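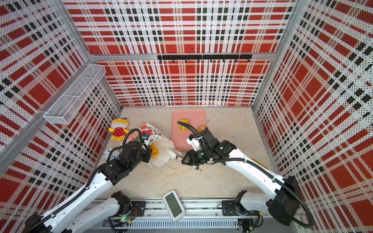 Plaid perforated panels, a wire basket and a row of black hooks.

Getting things off the worktop

Every kitchen has one flat surface that attracts everything. Ours is to the left of the kettle. On any given Tuesday it holds post, a screwdriver, half a lemon and the lid of something we no longer own. I have tried being tidy and it doesn't suit me. What has helped is putting more of the kitchen on the wall, where post slides off.

Before you buy a panel, find out what your wall is made of. Knock on it. If it sounds like a drum, you have plasterboard and need proper hollow-wall fixings, whatever the packet of free plugs says. If it sounds like a wall and your knuckles hurt, you need a masonry bit and an understanding neighbour. Keep well clear of the line straight above and below any socket.

Leave a gap behind the panel. Hooks have to poke through and turn, and they can't do that if the board is flat against the paint. My brother-in-law Magnus used slices of wine cork as spacers, having first gone to some trouble to empty the bottles.

Hang the heavy things low. A cast-iron pan at head height is an accident with a handle. Ladles, sieves and the good scissors can go higher, and anything you haven't touched in 6 months can go to the charity shop, where somebody else can not touch it.

Patterned panels hide splashes far better than plain white. They also hide small utensils, so don't hang a red peeler on a red check and then accuse the family.

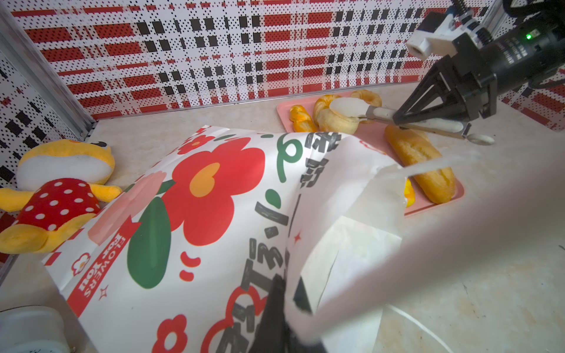 Hazel Abernathy

Paper bags are the next problem. We keep them in the gap beside the fridge, and the gap has been full for years. Gift bags are the worst, being too nice to throw out and too recognisable to give back to the person they came from. Write the giver's initials in pencil on the bottom. I learned this after a birthday at the Abernathy end of the family that is still mentioned.

Fold them flat along the creases they came with and stand them upright in a magazine holder, like files. When the holder is full, one has to leave before another comes in. A bag with a torn handle can have its top folded down into a cuff and live in a cupboard holding onions, provided it's plain paper without a shiny coating. Onions sulk in plastic. Keep the potatoes somewhere else, as the two don't get on.

Wire baskets are good for light, awkward things such as tea towels and bags of dried beans. They're hopeless for rice, which I mention from experience. If yours came with a divider, leave it in. Without one, everything slumps to the same end by Thursday. Wash the basket in the sink with an old toothbrush and dry it at once, particularly at the joins, where rust starts.

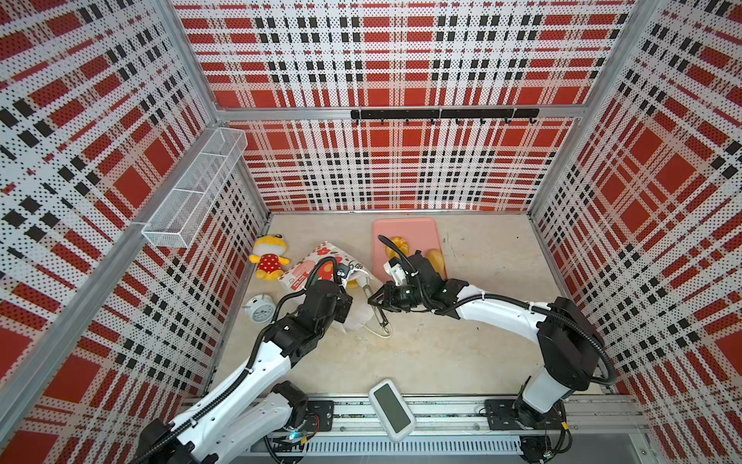
Golden bread on pink, with the hooks well out of its way.

Bread gets a board to itself in our house, and the board is a different colour from the onion one. A roll that tastes faintly of onion is fine with soup and a disappointment with jam.

Rolls are at their best the day they're baked. They'll manage 2 days wrapped in a clean tea towel, and after that you're eating out of duty. Don't put them in the fridge, which stales them faster. Freeze them instead, and revive them by flicking a little water over the crust and giving them a few minutes in an oven at 200 degrees. Glazed ones brown quickly, so stay in the room.

Plastic boards go cloudy and start to smell. Rub with salt and the half lemon from beside the kettle, leave for ten minutes, rinse, and stand the board on its edge to dry. If the knife marks are deep enough to catch a fingernail, it's time for a new board. The old one makes a decent thing to stand dripping paint tins on, and I have a stack of them in the shed waiting for me to start painting.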